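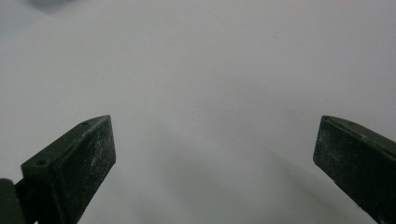 The green fingers over a white surface, with nothing between them.

News from the gripper bench, 2019-02-11

Hello again from the Lema corner of the lab! I promised last time that I'd have a result for you on the blank-view question, and I do, so grab a coffee.

Quick catch-up if you skipped the last issue. Our hand-held gripper, the Diltik, has its camera riding along with the fingers, and we train the arm from whatever that camera sees. Works fine on a cluttered desk. Put it over a plain white surface, though, and there's next to nothing to grab onto - a speck or two, a bit of shadow, and that's your lot. The motion tracking starts to drift and the training data drifts right along with it.

So what I tried (and I was pretty skeptical going in) was to use the fingers themselves. They're in view all the time, they're dark, and their faces are covered in tiny pale flecks and scuffs. The tracker had been masking all of that out. I left it in and used it as a check on finger opening, then let the soft shadow under the fingers give a rough hint of height above the surface. The Lelline code only needed a small change, most of it in the part that throws pixels away.

We recorded 370 short passes and kept 300 of them. The rest had sync trouble between the camera and the motion log, which is a whole other newsletter. With the old masking, the height estimate over white was off by 6 millimeters on average. With fingers and shadow left in, it came down to 2. I ran it again because I didn't trust it, and got the same thing!

Now the grumbling part. The shadow trick likes soft, even light. Under a bright desk lamp the edges go hard and the estimate jumps all over the place. Sideways motion is hardly any better than before, either, because the fingers move with the camera and can't tell you a thing about sliding left or right. For that we still lean on the motion sensor.

One request for everybody on the Hokau bench: please don't wipe the fingers down before a session. I know they look grubby. The flecks are part of the calibration now, and a clean pair means I get to do it all over again.

Next up is the same test on gray and on glossy white, and I hope to get both done before February is out. If you've got a surface that drives your own tracker nuts, send me a note and I'll add it to the pile.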